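What Does a Manager Do?

Many grown-ups work in teams, and most teams have a manager.

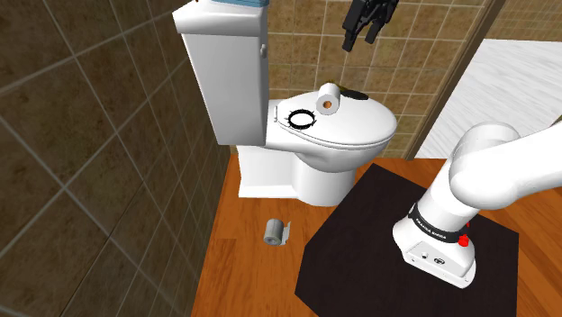 Sharing out the work

A manager decides who does which job. Natalina Mancuso manages a team of nine people at Irkico, a company that makes school bags. Two people draw the bags, three sew them, and the rest sell them or send them to stores.

Meetings

Every morning the team meets for 23 minutes. Each person says what they will do that day and if they need help. Natalina writes it on a big board - blue pen for new jobs, red for late ones.

When people disagree

Last April, Stijn wanted a bag with a zipper and Ilse wanted buttons. Natalina listened to both of them. Then she asked the team to make one of each and let some kids try them.

Words to know

Deadline: the day a job must be finished.
Agenda: a list of things to talk about in a meeting.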